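Section 4. Placing the stand on the desk

Before you start, take everything off the desk and wipe the top with a soft, dry cloth. The Korletey stand has thin metal bars, and small crumbs under them can mark the surface. If you have a Nemgate desk, check also that the two sections of the top are tightly joined.

1. Carry the stand with both hands, one on each side. Do not lift it by the shelf board.

2. Lower it slowly onto the desk. The black frames must touch the surface first, before you let the board take any weight.

3. Leave the cable hole free. You will need it in Section 5.
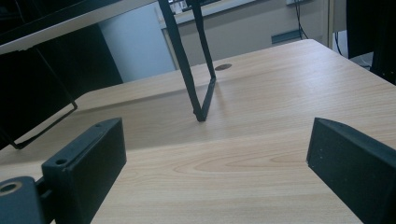 Figure 6. Black frames resting on the desk, cable grommet behind.

4. Look along the desk from one end. If the stand leans to one side, lift it and put it down again. Do not push it into position.

Caution: Never drag the stand over the desk. The point of the frame is narrow and it can leave a scratch which no polish will remove. Marks from dragging are not covered by the Pamden warranty.

Note: Keep the stand at least 10 cm from the front edge. On narrow desks this leaves less room for the keyboard, so please measure before you put any load on the board.

Checking the position

The load on the stand goes down through small contact points, and for this reason their position is more important than the position of the board. Choose a flat place on the desk for each one and keep away from any joint between two sections. It helps to remember the place by something near it. In the figure below this paragraph's heading, the V-shaped frame comes down to its point a little in front of the round grommet, and you can use the grommet in the same way as a reference if you have to move the stand for cleaning.
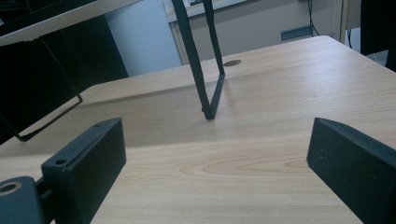
The felt pads in the small bag are optional — we recommend them for soft or oiled wood. Cut one pad to the size of the contact point and press it for 10 seconds. With a V-shaped frame like this one, where two narrow bars meet in a single point on the wood, one small pad under the point is enough. Replace the pad when it becomes thin or hard.

Questions about this section can be sent to Natalia Zamudio at Pamden customer service.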